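Last updated: October

The second life of the office chair

In a unit behind the Karna trading estate, 115 office chairs are waiting to be taken apart. Most came from one insurance firm that gave up two floors of its building. A few still have names written on masking tape under the seat. They will be sorted by lunchtime, and by the end of the week the better ones will be back on sale.

Kgomotso Kruger has run the workshop, Busa Seating, for 4 years. Before that she worked in office clearance, where chairs went into a skip with everything else. Her old employer was paid by the cubic metre and had no reason to look at what was going in.

"The fabric puts people off," she says. "They see a stain and they think the chair is finished. Usually the frame has another ten years in it."

An ordinary task chair has fewer parts than most buyers expect. There is a base with five legs, a set of castors, a gas lift, a tilt mechanism, the seat and back, and sometimes arms. Castors clog with hair and carpet fibre. Gas lifts lose pressure, and the chair starts to sink during the day. Foam goes flat at the front edge, where the thighs press on it. The tilt mechanism is the expensive part and fails least often.

Kruger's team strips each chair on a low bench. Castors pull out by hand or with a flat bar. The lift is held in the base by a taper and needs a few blows with a hammer from below. Covers are cut away, and the foam is pressed with the palm in several places to find where it has gone. Anything that can be washed goes into a tank at the back of the unit.

The gas lift has its own shelf. It is a sealed cylinder under pressure, and the workshop does not open them or try to refill them. Old ones go to a metal recycler that handles them separately. New ones are bought in by the box. Kruger will not fit a used lift even if it seems sound, as there is no way to tell how many times it has been up and down.

Prices start at 65 pounds for a plain chair with new castors and a cleaned seat. A better model, with new foam and fabric, can reach 200. Schools and small firms buy most of the stock. Home workers come too, often after a year or more on a dining chair, and they tend to sit in everything before choosing.

Karabo Mabuza bought six for the accounts team at Datosell, a parts supplier on the other side of town. He had a quote for new ones and thought it was too high. Two of the six arrived with arms that did not match, and the workshop changed them the same week. He has since ordered more.

"I would not have known they were used," he says. "The only complaint I've had is about the colour."

Colour is a common problem. Offices buy in bulk and buy in black, blue or grey, so that is what comes out of them. Customers ask for green or mustard and are told it will cost extra. Ferreira, the upholstery supplier the workshop uses, keeps a short range of plain wool blends, and Kruger sticks to those so that she can repair a seat later with cloth from the same roll.
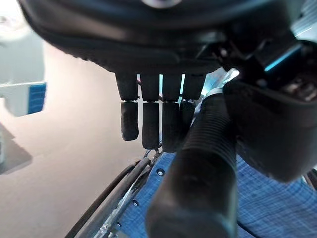 Kgomotso Kruger's unit is open to visitors in the mornings

Karabo MabuzaVisitors are asked to ring first, and to bring the chair if they have one they want looked at. Repairs to a customer's own chair are charged by the part, plus a small sum for labour. A set of castors is the most common job and is done while people wait.

Not every chair can be saved. Cheap models often have a plastic base, and once one leg has cracked the rest are likely to follow. Some have seats that are stapled and glued in one piece, so the foam cannot be changed without breaking the shell. Kruger keeps the screws, the arm pads and any sound castors, and sends the remains for recycling.

Anyone buying second-hand elsewhere can do most of the checks in the shop. Sit down, raise the seat fully and stay there for a few minutes. Lean back and listen for a click or a grinding noise. Turn the chair over and look at the base where each leg meets the middle. Push a thumb hard into the front of the seat, and if the board underneath can be felt, the foam needs replacing.

The label is worth reading as well. It is normally stuck under the seat and gives the maker and model, and with those it is possible to find out whether spare parts are still sold. Chairs from the larger makers can often be kept going for decades. For the rest, castors and lifts come in a few standard sizes, and it is worth measuring the old one before ordering.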